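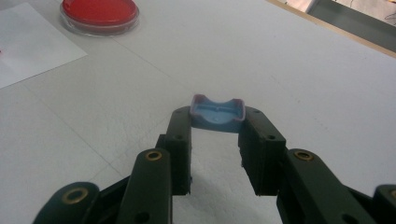 Hand-held gripper station

A hand-held gripper station is a workplace where people record manual tasks using robot-style grippers that they hold and move themselves. The recordings are later used to teach robot arms the same tasks. From a planner's point of view the station is one of the most approachable pieces of equipment in robotics: it can be set up on an ordinary table, it can grow a little at a time, and much of what it needs can be bought at a hardware store.

Terminology

Purchasing documents use several names for the same thing, among them collection table, demonstration bench and teaching station. "Gripper pair" means a left and a right unit bought together. A "seat" is one complete station with one operator, and most budgets are worked out per seat.

Main cost items

Grippers. The gripper pair is usually the largest single purchase. Units with a jointed linkage have a fair number of pivots, and the pivots are where play develops first. Buyers often ask for spare fingertips in the first order, as fingertips are the part that meets the objects all day long and scuffs on them are normal. The workshop in Clellstead, which planned its stations under the project name Kotian, ordered 34 spare fingertips for its first year and had 11 left at the end of it.

Work surface. A plain, matte, light-colored surface is the common choice. It can be a single sheet or several panels laid edge to edge. Panels are cheaper to ship and easy to swap one at a time, though the seams have to be kept level or small parts will catch on them. A board laid over an existing table is a wonderful money saver, and many stations never need anything more.

Frame and supports. Aluminum rails are popular around the table for the simple reason that they can be taken apart and put back together in another shape. Planners who expect their tasks to change tend to buy rail in long lengths and cut it as needed.

Power and cabling. This is the line most often set too low. Wired grippers need cable long enough for a full reach in every direction, with some slack on top. Power strips, clips, sleeves and spare leads are each cheap and add up fast. The Kotian plan put all of them in one line called "small electrical" and had to raise it twice.

Task objects. Small plastic parts, lids, dishes and trays are bought in sets so that a lost or broken one can be replaced with its twin. Color matters here – bright objects on a pale surface are easy to pick out, both for the operator and for whoever checks the recordings.

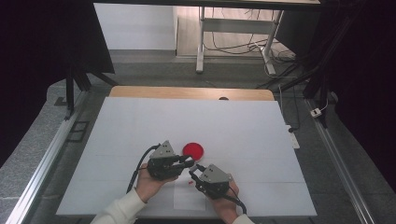
A gripper in each hand, with a red lid on the work surface.

Space

The footprint of the table is only part of the floor plan. An operator needs room to step back, and there should be a clear path to the far side of the table for resetting objects. Curtains or screens are sometimes added between neighboring stations and are best priced along with the frame, because the two share fittings. Tables that hold nothing but equipment and wiring also take floor space, and early drawings tend to leave them out.

Budgeting methods

Two approaches are common. In the per-seat method, one station is priced in full and the figure is multiplied. It is quick and works well for rooms with identical tables. In the pooled method, grippers and frames are priced per seat while objects, spares and tools are held in a shared stock. The pooled method takes longer to set up, but it pays off nicely once a site has several tables running.

Nernico, a small supplier of bench equipment, sells stations both ways and prints a planning sheet with 35 lines, from fingertips to floor tape. The sheet has been copied widely, and users of the Drodesano frame system have their own version with the rail cuts added.

Operator time is normally kept out of the equipment budget, though the first weeks of training are sometimes counted as setup. At Clellstead, 80 hours of practice were charged to the purchase itself and the rest to the running budget.

Ordering and lead times

Grippers are commonly made in small batches, so they are ordered first. Boards, rails and power items can follow. Clellstead placed its gripper order in February and bought everything else while waiting – a happy arrangement, since the tables were level and wired by the time the crates came in.

Maintenance and replacement

Yearly plans usually set money aside for fingertips, pivot hardware, cables and surface panels. Frames are rarely replaced and keep good resale value. Panels are turned over once before being thrown out.

See also
Work cell
Teaching by demonstration
Bench layout
End effector

Last revised October 26, 2018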